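Ich bin getaggt worden, und diesmal antworte ich auch!

28. Mai 2026

Ihr Lieben, Lina Kassab hat mich auf ihrem Blog für den Lese-Fragebogen nominiert, und weil ich solche Sachen sonst monatelang vor mir herschiebe (Halyna, deiner liegt noch im Entwurfsordner, ich schäme mich!), setze ich mich heute gleich dran. Der Tee ist gekocht, die Regale habe ich im Blick – los geht's.

1. Welches Buch liest du gerade?

Den zweiten Band der Tremow-Reihe. Ich bin auf Seite 500 und habe gestern beim Lesen glatt meine Haltestelle verpasst, so schön ist der Streit der beiden Schwestern geschrieben. Der erste Band zog sich in der Mitte ein bisschen, da müsst ihr durch, es lohnt sich wirklich.

2. Papier oder E-Reader?

Zu Hause Papier, unterwegs der Reader. Früher war ich da sehr streng und habe auf Reisen drei dicke Romane im Rucksack geschleppt, bis mein Rücken andere Pläne hatte.

3. Wo liest du am liebsten?

In der Küche! Ich weiß, alle anderen haben einen Ohrensessel mit Wolldecke, aber ich sitze am liebsten am Tisch, ein Bein untergeschlagen, während im Ofen etwas vor sich hin schmort. Meine Kochbücher haben deshalb auch die meisten Flecken – und ein paar Krimis leider ebenfalls. 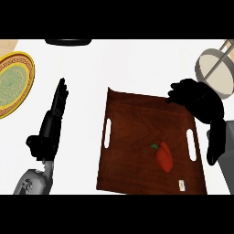 4. Welches Buch willst du im Juni endlich lesen?

»Trisumow«, ganz klar. Das hat mir Chrysoula schon zu Weihnachten geschenkt, und sie fragt inzwischen bei jedem Telefonat nach.

5. Wen taggst du?

Oduor und Hryhorii, ihr seid dran! Lasst euch ruhig Zeit, ich bin die Letzte, die drängelt.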